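Notebook, perception and tooling
Darkireo project, cloth episodes
3/6/19

Continued with the segmentation of the hand-held recordings. The goal for this week is still the same: the script must find by itself where a grasp begins and where it ends, so that we do not have to cut each episode by hand.

State in the morning: 1,078 episodes in the folder, 1,044 of them pass the loader. The other 34 fail already at the timestamp check. I looked into a few of them and the pose stream starts later than the video, so the first frames have no pose at all. Before, the loader filled these frames with the identity pose and said nothing. I think this is how we got the strange jump at the start of the trajectories in September. Now it raises an error and writes the file name to the log. Please do not put the silent filling back, even if it is annoying.

Second thing, the lens model. Grokbridge was still using the pinhole calibration for the undistortion, and with a fisheye this gives nonsense outside of the middle. I changed it to the four-parameter fisheye model and masked everything outside of the image circle. The mask is computed one time per camera and saved next to the calibration file. Feature tracks near the border are now much less nervous. The straight edges of doors and walls come out straight up to maybe two thirds of the radius, after this they still bend a little. For tracking this is good enough. For the depth I am not sure.

Third, grasp detection. The old rule was only finger width: if the width goes under a threshold and stays there, it is a grasp. With the cups it works well. With cloth it does not, the fabric is so thin that a closed gripper with shirt and a closed gripper without shirt give nearly the same number. I added a second condition from the image: optical flow in a small window just in front of the fingertips, compared with the motion we expect from the camera pose. If the cloth goes together with the fingers, the flow in the window is close to zero while the rest of the bed moves. If not, the window moves like everything else.

The weak case is when the fingers press down into the shirt. The folds run together at the contact point, and one frame alone does not tell if the fabric is held or only pushed.

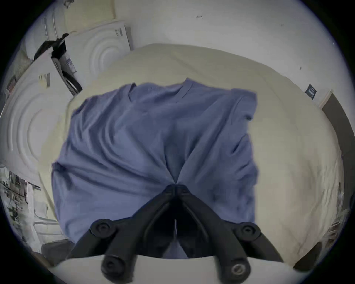 I tested the new rule on 124 T-shirt episodes which have hand labels. The old rule got the start of the grasp right in 78 of them. The new one is clearly better when I look through the overlays, but I did not finish the count, so I do not write a number here. Most of the remaining errors are early starts: the flow drops when the hand stops moving before the grasp, and then the rule has nothing to compare. I will try to require a minimum camera speed and otherwise fall back to the width.

Small things:
The viewer crashed when the episode name had a space in it. Fixed.
Window size is now in the config (flow_win), default 48. Bigger windows catch too much of the fingers.
The finger mask is drawn by hand for now. It must be drawn again if the camera mount is changed.

Open: run the full set through Grokbridge during the night with the new loader, check the log for files which fail only at the mask step, finish the count on the labeled shirts. Ask the Iltasska side which pose convention they expect in the export, camera to world or world to camera. Their reader accepts both without any complaint.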